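From: Mayu Kuroda
To: Kasex cloth list
Date: 8th June
Subject: Re: [cloth] how crumpled is crumpled enough?

On the cloth list, Drodent wrote:
> Quick one before we start on our own set. Your notes say every
> example begins with the cloth "dropped, not arranged". Do you
> really mean that? Our first 125 all start from a half-folded state,
> because our operators kept neatening things up between runs. Are
> they useless? And do you leave other stuff on the table or clear it?

Not useless at all, please keep them! Half-folded starts are where a policy ends up halfway through a good run, so it needs to see plenty of them. I'd just tag them separately so you can change the mix later without digging through everything again.

But yes, I do mean dropped. We're at 325 examples with the lavender pieces on the marble-pattern table, and the messy starts are the ones I get excited about. Take a look at the kind of thing the wrist camera has to deal with:

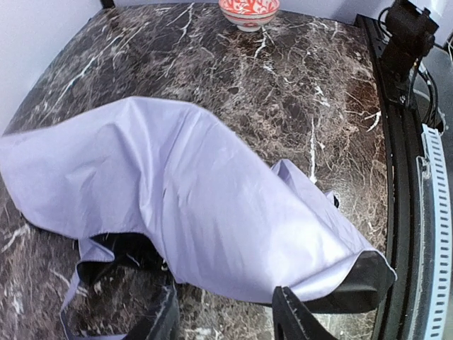

Lavender coated fabric, black reverse showing in two places. Wrist view, both fingers in sight.

The two-sided material is a gift, by the way. When a bit of black shows you know the cloth has turned over there, and your labelers can mark it without arguing. The shiny side is harder. A highlight and a ridge can look an awful lot alike in a single still, so I ask people to step forward and back through the clip before they mark a fold. It's slow going, but the labels got so much better once we did it that I'd never go back.

On your second question, we leave things out. A bowl, a mug, whatever suits, usually well away from the cloth, and we move them between sets. Same reason we like a busy tabletop. Mridha trained their first version on a plain white bench and it was lovely right up to the day somebody changed the bench (they wrote it up on this list last July, worth finding in the archive).
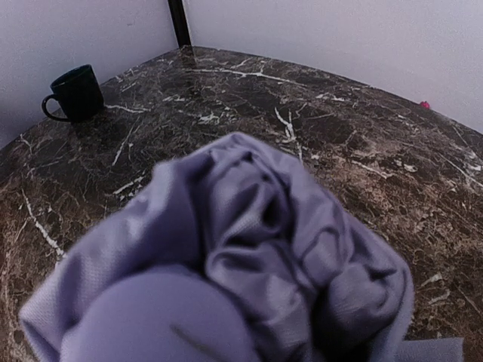 What I would be strict about is the operator's first move. Ours go for whichever edge they can follow by eye, and if they can't find one they lift from the highest point and let the cloth hang for a moment before setting it down. Both are fine. What hurt us was people switching between the two in mid-reach, and we dropped 161 early examples over exactly that. If somebody hesitates, have them back off, open the fingers and start the reach over. Keep the retry in the recording too! Those are some of the best clips we have.

Keltumetti asked off list about the target size. We're aiming for 3000 across all fabrics, but I'd train on what you've got long before that, because the failures will tell you what to collect next.

Drodent, if you can put up ten or so of your half-folded ones I'd love to run them through our labeling guide and see where it breaks. The straps section is still thin and I could use the help.

Mayu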